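Gripper finger closed on its own while I was changing the pad

kettlecorn_dan
So this happened to me Tuesday and I want to know if anyone else has seen it. I have a pair of the Plornik handhelds, the ones with the motorized finger assist, and I was swapping the rubber pad on the left one. Trigger released, status light off, unit sitting on the bench. I had my thumb right in the V and the finger closed on it. Not hard enough to break anything but I've got a lovely purple nail and I said some words. It stayed shut until I pulled the battery.

Firmware is whatever shipped in September. Anyone?

mossyhinge
Ouch! Did you pull the battery before you started the pad swap, or only after it bit you?

kettlecorn_dan
After. I know, I know. But the light was off!

mossyhinge
The light being off means the radio is asleep. It says nothing about the motor. It's in the manual, in the part with the tiny print, and I only know because I did the same dumb thing with a Stistow unit a couple years back.

torque_wench
I'm going to disagree with the "you should have pulled the battery" crowd a little. Yes, pull the battery. But a tool that people hold in their hands all day should not move with the trigger released, period. If a drill did that we'd all be yelling about the drill.

Dan, how long is your sensor lead? We had phantom closes on two of ours and it was the connector at the trigger sensor working loose. The reading drops to zero and the board takes that as a full squeeze. Terrible choice of default if you ask me.

kettlecorn_dan
Stock lead. Now that you mention it, the connector does wiggle if I push on it. I'm at 2,000 cycles or a bit past, and they say to check connectors every 200, which I have done exactly never.

oldbeltsander
There's your answer then. Maintenance.

torque_wench
Oh come on. A loose plug should make the thing go limp and beep at you. It shouldn't make it grab. Both things can be true, he should've checked it AND the failure mode is bad.

oldbeltsander
I've run Maurya grippers for years with no problem and I check my plugs. Not saying the default is great. Saying you can't skip ten checks in a row and act shocked.

pixelpanda_88
Can I ask a dumb question, does this happen while you're holding it too, or only on the bench? We use ours for long sessions, people walking all over the room with them, and somebody's fingers are always near the pads. Now I'm nervous lol

torque_wench
Not dumb at all! Ours did it in the hand once. You feel a little twitch first and then it closes. What worries me more is two people working close together, one leaning in to look at the pad while the other one is holding the thing.

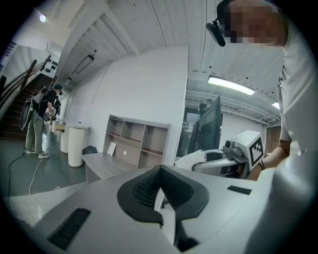 We made a rule after that one: if your hand goes past the finger tips, the battery comes out first, and whoever is holding the tool says "out" loud enough for the other person to hear it. Feels silly for a day and then you stop noticing. I also put a dab of hot glue on the sensor plug. It peels off fine when you need to get in there.

mossyhinge
Hot glue on a connector, my eyes. Nomwood sells a clip for that plug. It's cheap and you don't have to pick crud out of the housing later.

torque_wench
The clip didn't fit my older ones. Glue fits everything :)

kettlecorn_dan
OK, update. Took the housing off last night (battery OUT, on the other side of the room). The plug was half unseated and one pin was bent. I straightened it, pushed it home, and it hasn't done it since, but that's only one evening so I'm not calling it fixed. I wrote to Plornik about the zero reading thing. Will post if they answer.

pixelpanda_88
Checked ours this morning and one plug was loose. Clip ordered. Thanks Dan, sorry about your thumb!

Related threads
Trigger sensor reads full squeeze at startup
Best way to clean ribbed rubber pads?
Nomwood clip on older housings, does it fit
Finger slow to open after long sessions

Last updated: April 2026

Contact the moderators | Posts belong to their authors | Back to top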